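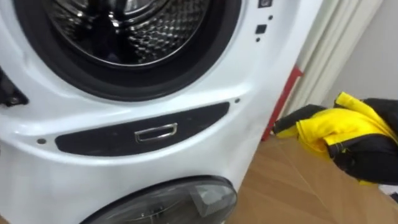

Front loader, drum and door seal.

May 2022 - laundry notes, mostly for me and Noémie

Wiped the door seal before anything else, all the way round the fold at the bottom where the lint collects. Jade Lévesque swears by the Drereleo cleaner, but I used a damp rag and it was fine.
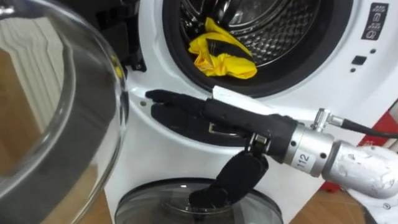

I'm keeping the loads small this month, a couple of pieces at a time - 400 grams at most by the kitchen scale. Anything yellow gets a cool wash until I trust the dye!

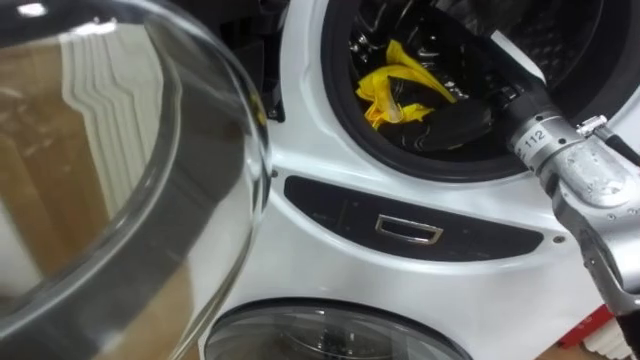
Can the black things go in with the yellow?
Once they've been through a few washes by themselves, sure. Keep it cool.

Dryer times are still a mess in my April pages (sorry, Noémie), so I'm starting a clean table, one row per load.
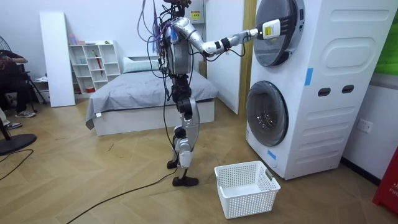 Also want to check the lint filter after every run and write it down, even when there's nothing in it. Need more Zacharias powder, the box is nearly done.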